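Tolside Early Learning Network: Staff Forum
Materials and Furnishings > Tabletop Resources

Topic: Wooden work boards for shape and color sorting

Azucena_Esquivel
Posted May 10, 2023

Colleagues at the Oshima and Curnby sites have asked for guidance on surfaces for block sorting. Our current practice is to place the blocks directly on the activity table. I would like to propose that each room be issued a plain wooden board instead, to be set out at the start of the session and returned to the shelf at the end.

We have been trying the arrangement with a mixed set of stars, cylinders, cubes and other shapes in red, green, blue and yellow. The pale wood gives good contrast with all four colors, and the edge of the board gives children a clear limit for the activity.

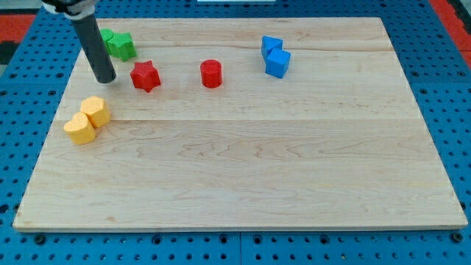

I would also ask that part of the board be left clear when the blocks are set out. Children need room to bring pieces forward and form their groups. When the blocks are spread over the entire surface, the younger ones tend to push them onto the floor.

Comments are invited before the November order is prepared.

s.ogura
Reply

Thank you for the proposal. I support the use of boards but must raise the matter of storage. The Curnby rooms have one low shelf each, and it is already assigned to puzzles. A board made of joined planks is also heavier than the trays we now have. May I ask whether the Prendance felt mats were considered? They roll up, and they are quieter.

Azucena_Esquivel
Reply

They were considered. We used the mats for 12 weeks in the Oshima toddler room. The star blocks did not stand well on felt, and several children became frustrated when a piece fell over as they reached for the one beside it. I accept the point about noise.

Y_Kudo (Oshima, Room 9)
Reply

I was in that room for the whole of the mat period and would describe it somewhat differently. The stars did fall, but the children set them up again and most were content to do so. My concern was cleaning. Felt holds crumbs and paint, and a board can be wiped down between groups. On that ground alone I would vote for wood.

M. Benkirane
Reply

A question on the sorting activity itself. If a set contains green stars and red stars, as well as red cylinders, the child must choose between sorting by color and sorting by shape. Do we instruct them in advance? At Curnby the practice has been to offer one shape only until the colors are secure.

Azucena_Esquivel
Reply

We give no instruction for the first few minutes. Staff note which rule the child adopts, and then ask whether there is another way to group the same blocks. I would not wish to reduce the set to a single shape for children over 30 months.

M. Benkirane
Reply

I respectfully disagree with regard to the mixed-age rooms. Younger children in those rooms watch the older ones and copy the arrangement without following the reason for it. I would prefer that the guidance leave this to the room lead.

n.hirose (Moderator)
Reply

The choice of set will remain with the room lead. On the question of surfaces, I am recording support for wood from Oshima and a storage objection from Curnby. Mr. Ogura, please send me the inside measurements of your low shelves. If a board can be stored upright behind the puzzles, the objection may be resolved without new furniture.

s.ogura
Reply

I will measure them and send the figures. Please note that anything stored upright will need a stop at the front of the shelf, and I would ask that this be included in the same order.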